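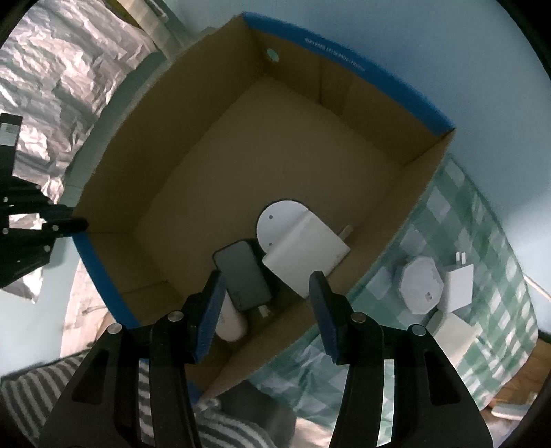
Print this page | E-mail this page

Chapter 7
Rind Development in Surface-Ripened Cheese

7.1 Scope of the chapter

The preceding chapter followed the curd from the vat to the end of brining. At that point the cheese has a shape, a salt content and a moisture content, but it has no rind. This chapter deals with the period in which the rind forms and with the changes it causes in the paste beneath it.

Surface-ripened cheeses fall into 2 groups. In the first, the surface is covered mainly by molds and by yeast-like fungi such as Geotrichum candidum. In the second, usually called washed-rind or smear-ripened, the surface is wiped with brine at intervals and is covered mainly by yeasts and salt-tolerant bacteria. The groups overlap. A cheese may be washed early and left to grow mold later, and the Baudry type treated in Section 7.5 is made in this way.

7.2 The surface as a growth medium

A fresh lactic curd is too acid for most of the bacteria found on a mature rind. Yeasts and Geotrichum tolerate the acid and grow first. They consume lactate and release ammonia from the breakdown of protein, and both processes raise the pH at the surface. Lactate then moves outward from the center of the cheese toward the rind, and a pH gradient is set up between the two.

The gradient accounts for the way these cheeses soften. As the pH rises, calcium phosphate migrates to the surface and precipitates there, and the casein network below the rind loses part of its structure. Softening proceeds inward. A cheese cut at mid-ripening shows a soft layer under the rind and a firm, chalky core. Enzymes produced by the mold contribute to flavor, but they diffuse only a short distance into the paste and cannot by themselves explain softening at depth.

Salt affects the order of growth. Geotrichum is sensitive to salt, and heavy brining delays it. When it is delayed too long, unwanted molds such as Mucor may occupy the surface. When it grows too freely, the rind wrinkles and may separate from the paste, a defect known as slip skin.

7.3 The ripening room

Three conditions are controlled in the room: temperature, relative humidity and air movement. They are not independent. Cooling a room removes moisture from the air, and a fan that evens out temperature also dries the cheeses closest to it. Readings should be taken at shelf height on each rack as well as at the wall sensor.

The worked data in this chapter come from a trial at the Irnenberg dairy, in which 300 small lactic cheeses from one vat were divided between two rooms with different rates of air exchange. After rejection for slip skin and foreign mold, 283 were carried through to wrapping. Weight loss and surface pH are tabulated in Section 7.6. The sampling plan follows Guillot, whose notes on the Reston rooms are listed in the further reading.

Turning is considered with air movement. The face resting on the rack receives less oxygen and loses less water than the upper face. Cheeses that are turned late tend to stick, and the rind tears when they are lifted.

7.4 Terms used in this chapter

Drying-off: the interval between salting and entry to the ripening room, during which free moisture leaves the surface.

Bloom: visible white mold growth on the rind.

Smear: the mixed layer of yeasts and bacteria on a washed rind.

Creamline: the softened layer directly beneath the rind, measured on a cut face from the inner edge of the rind to the firm core.

Broson rack: a stainless wire rack with removable side rails, used in the Irnenberg trial. Spacing between racks is given from wire to wire.

Aurélien Guillot, Notes on Air Exchange in Small Ripening Rooms, is cited throughout as Guillot.

This site uses cookies to remember your reading position. By continuing to browse you accept their use.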